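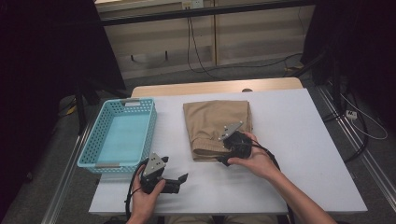

Figure 1. Folding trousers with a pair of hand-held grippers.

Household Automation, Unit 7: Can a machine put the washing away?
Course handout. Prepared by Khải Lưu, 25 May 2020.

Students should read this handout before the seminar. It deals with one chore, the folding of clothes, and asks how far present machines can be trusted with it.

A dishwasher or a conveyor handles goods whose shape is known in advance. Clothing has no fixed shape, and each grip changes it. In the Hulalton trial, discussed in the lecture, 1188 folds were attempted and 163 were judged fit for the shelf without correction by hand. Most failures occurred at the second fold.
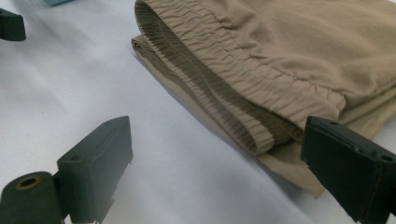 The choice of where to take hold is treated in this course as a separate skill from folding itself. A person finds an edge by touch and corrects the grip without thought. A machine must pick its point largely by sight, and two flat fingers give it little to work with. A gathered elastic waistband, such as the one between the fingers in Figure 2, is a hard case: it curves back on itself, and its inner side lies in shadow. A plain hem is easier to find and should be attempted first.

Set work: in no more than 10 sentences, state which household chores you would hand to a machine at present, and on what conditions. Answers should refer to the Hulalton results and to the set reading by Bhutto.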